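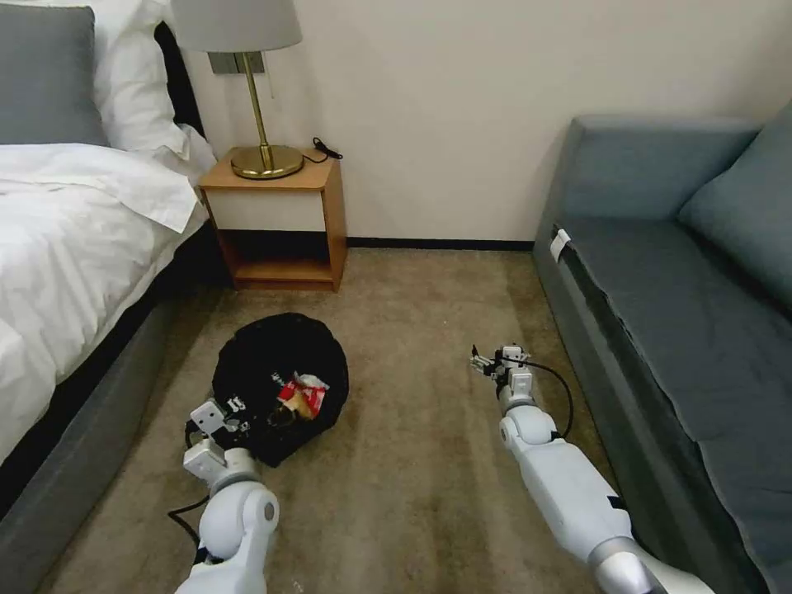
Words: Thanasis Antoniadis
Filed under: How Things Work at Home
20/07/2022

Where does litter go after the floor?

A bedroom can look tidy even when it isn't. The duvet is on the bed, the lamp is on the nightstand, the cushions are on the sofa. Then you look at the carpet and see a snack wrapper.

A wrapper is litter when it is in the wrong place. In a trash can it is just trash. Moving it from one to the other takes a few seconds, but there is a bit to know about what happens next.

What is a wrapper made of?

Most snack wrappers are thin plastic film. Many have a very thin layer of metal on the inside, which keeps out air and light so the chips or the candy bar stay fresh. The plastic and the metal are stuck together, and it is hard to pull them apart again. That is why most towns ask you to put wrappers in the trash and leave them out of the recycling.

Paper is different. Paper is made of tiny fibers from wood. A clean paper bag can be mixed with water, turned to mush and made into new paper. A greasy one usually can't, because oil gets into the fibers and stays there.

What about bottles?

A plastic water bottle is one of the easier things to recycle. Empty it first. Some towns want the cap on and some want it off – ask a grown-up to look up the rule where you live.

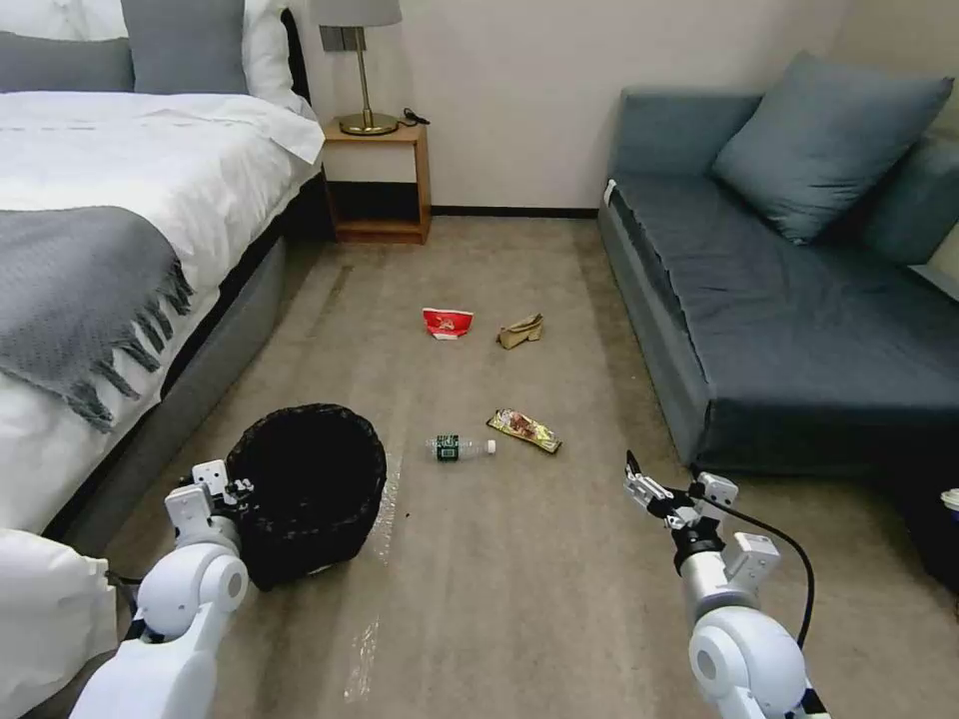 When you clear a carpet, start at the door and work toward the far wall. That way you don't step on anything before you reach it. Bring the wastebasket with you, and put it down on a flat part of the floor so it won't tip.

Pick up big things first, then look for small ones. Crumbs and torn corners of wrappers sink into carpet, and a vacuum cleaner is the best tool for those. Check along the side of the bed and the front of the sofa too. A duvet that hangs down can hide a lot.

If you find broken glass or anything sharp, leave it alone and get an adult.

How much is there?

Kohei Sekiguchi's class at Trumwood School kept a tally of the litter in their building. They picked up 284 pieces, and 27 of those were bottles. Wrappers were the biggest group. The class will do it again in August with the summer club.

You can keep a tally at home. Write down wrappers, paper and bottles in three columns and make a mark for each one you pick up. Wash your hands when you are done.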